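Breseo Arm Project: progress report to Plastbridge, end of March
Prepared by Sibusiso Gumede, project lead

You asked for a short account of where the student arm project stands against the plan agreed in the autumn. I have tried to keep it plain. The club is busy and the students are learning, but I do not think the project is as far along as our last report suggested, and parts of that report were too hopeful.

Attendance

We have 16 students on the register. Most sessions draw fewer, and the drop is steepest in the weeks when coursework is due. The ones who come regularly are now able to print, assemble and wire a joint without help. I would be wary of reading much into the register itself, as several names on it belong to students who came once in the first month.

Hardware

The plan called for two working arms by this point. We have two arms built and mounted. Whether they are working depends on what you want the word to cover. Each will run through a set of stored positions. Neither can yet be trusted to go to the same place ten times in a row, and the pick-and-place task in the original bid is still out of reach.

The larger arm has been rebuilt from the shoulder up since the last report. The first version of the upper arm sagged under its own weight, and the new one is stiffer. I am told the sag is cured. I have seen it hold a pose for a few minutes with nothing in the gripper, and I would like to see it do so with a load before I repeat the claim.

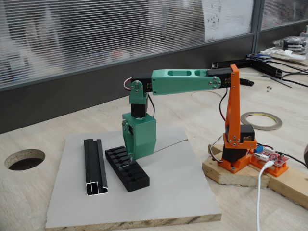
The green arm on its board, with the smaller orange arm to the right.

The smaller arm gives less trouble, mainly because less is asked of it. Its weak point is the wiring. Cables work loose at the connectors when the joints move through their full range, and a good part of one session in three goes on finding which one. Proper cable clips were promised in January and have still not been printed.

Software

The students chose Nirnus for motion control on the advice of a former member. It was quick to set up and the first demonstration looked good. Since then two sessions have been lost to calibration files that did not survive a restart. I asked the group to compare it with writing something simpler themselves. They would sooner keep going, and I have let them until the end of next month. If repeatability has not improved by then we will switch, and that will cost us time.

The logged test runs now stand at 1,634. That figure was quoted with some pride at the last club evening. Please note that it counts every run started, including those stopped by hand, and the log does not record which ones reached the target. A new column has been added for this. Until it has a few weeks of entries in it, I would ask you not to use the total in any publicity.

Spending

We have spent 3,392 pounds to date. Servos are the largest item and we have gone over on them, having burnt out more than we allowed for. Filament is under budget. Nothing has been spent on the travel line, as the Hoxha student competition has not confirmed its venue.

The competition

The bid described entry to Hoxha as the main outcome of the year. I think we should enter, but in the beginners' class, with the smaller arm. The students disagree and want to take the larger one into the open class. Their case is that it has the reach the task needs, which is true. My view is that an arm that misses its mark in our own workshop will miss it on a strange table too.

What we need from you

A decision on whether the unspent filament money can be moved to servos. Your view on the competition class, before entries close. We are not asking for more money at this stage, and I would not support a request for it until the repeatability tests show something.

The next report will include the target figures from the log, whatever they turn out to be.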